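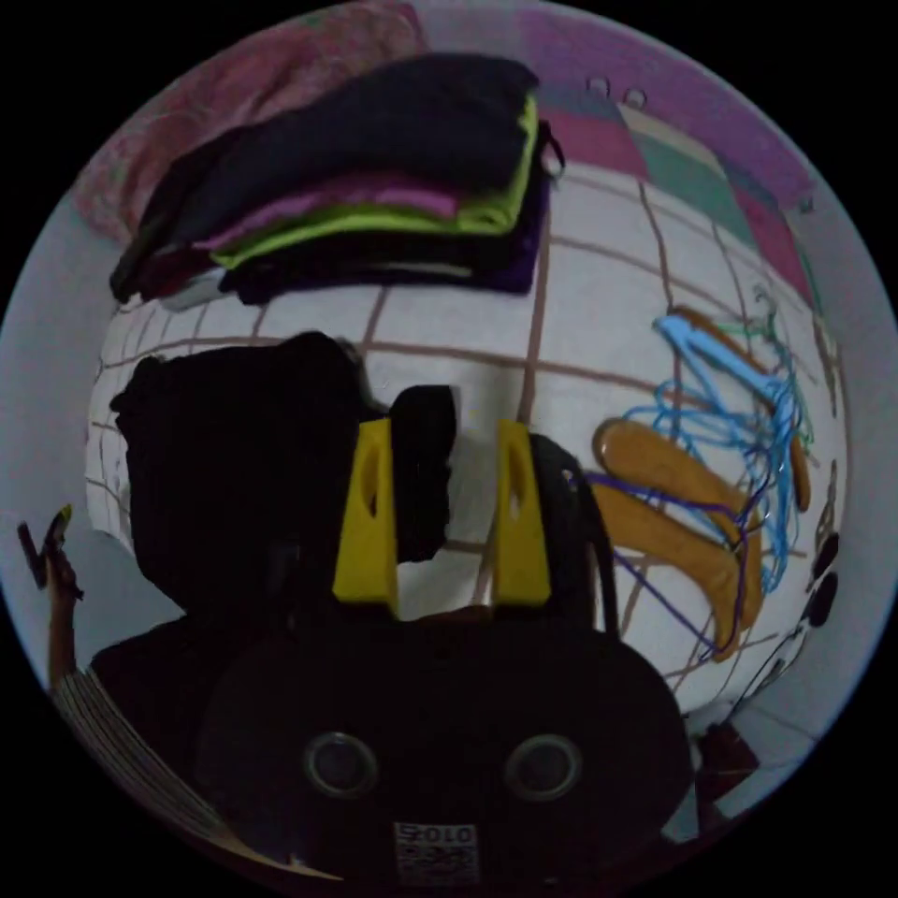 February 17, 2026

I have been folding laundry for a living for a few weeks now, which makes my mother laugh every time she rings. She spent most of my childhood trying to get me to fold a single pillowcase, and now there's a firm called Trekenia that will take as much folding as I can give them!

What they want is examples. The people over there are teaching a system to handle clothes, and it learns by watching it done again and again, with all the small differences that come with real homes and real washing. So I do it with the grippers, the ones with the yellow fingers, and every go gets recorded. Pick up, lift, shake, lay down, fold, smooth, and then (this is the part that hurts) muddle it all up and start over. Our batch is called Goodall, and the target is 1000 goes by the end of April. I'm at 400, and rather pleased with myself.

I thought I'd be good at it straight away. I was not. Your own fingers do an enormous amount that you never give them credit for, and when you swap them for two stiff plates that only open and close, you find out how much. Finding an edge is the worst of it. With your hands you just sort of feel along until the hem turns up, but with a gripper you have to look for it and then commit, and if you've pinched two layers when you meant to pinch one, the whole thing comes up in a lump.

Dark cloth is harder still. A black top on a pale bed is easy enough to spot, but the folds inside it all run together and I can't tell a sleeve from a shadow until I've lifted it. My way round this is to take hold near a corner, raise it slowly and let the weight of the cloth do the sorting, then bring the other gripper in from underneath.

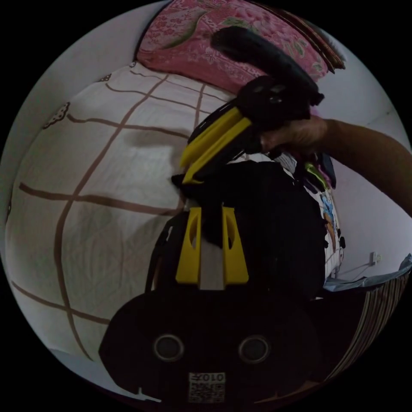 Gemechu Yilma, who looks after our batch and is endlessly patient with my messages, told me early on to stop trying to be neat. I'd been throwing away any go where I fumbled and had a second try at a corner, and I was mortified to learn he'd have liked most of those kept. The system needs to see somebody lose hold of a sleeve and get it back, or it'll have no idea what to do the first time it drops one. I'd binned 13 in one afternoon, poor things.

I do try to keep things varied. Different clothes, different starting heaps, sometimes from the left and sometimes from the right. I have a terrible habit of always going for the collar first, and when I played back a long run of them I could see it plain as day, so now I make myself begin somewhere else every few goes.

My wrists have opinions about all this. I stop after 90 minutes, make tea, and do the stretches my sister swears by, and then I can usually manage another stint before supper. Tomorrow is towels, and after that Gemechu has promised me a list of socks.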